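Chamado 1226 – Durkel (versão para navegador): progresso perdido no capítulo 3
Aberto em 30 jul 2025
Estado: em análise
Responsável: Hanne Laaksonen

Relato do jogador
O jogo grava normalmente nos dois primeiros capítulos. No terceiro, depois da conversa com Borkard, o menu mostra "partida gravada", mas ao recarregar a página volto ao início do capítulo. Testei em dois navegadores, com o mesmo resultado. Na versão baixada não acontece.

Hanne, primeira resposta
Reproduzi com a compilação 109. O arquivo de gravação é criado, mas as escolhas de diálogo ficam de fora quando o texto acumulado passa de 200 KB. O console não mostra erro nenhum. 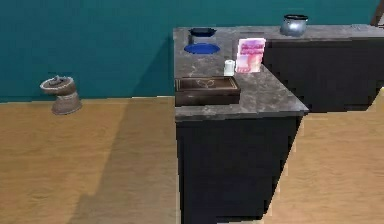 A conversa com Borkard guarda todas as respostas já lidas, inclusive as repetidas. Quem volta ao mesmo tema várias vezes chega depressa ao limite. Na versão baixada esse limite não existe.

Teste com a compilação 110
Passei a guardar só o identificador de cada resposta. Repeti a conversa 10 vezes e a gravação carregou em todas. Falta verificar partidas antigas, que usam o outro formato.

Solução provisória
Exportar a partida em Opções > Dados antes de fechar a página e importar na volta. Quem já perdeu o capítulo pode anexar o arquivo aqui.

Pendências
- converter gravações antigas
- mostrar aviso quando a gravação falha
- confirmar com Sadeghi se o epílogo usa a mesma rotina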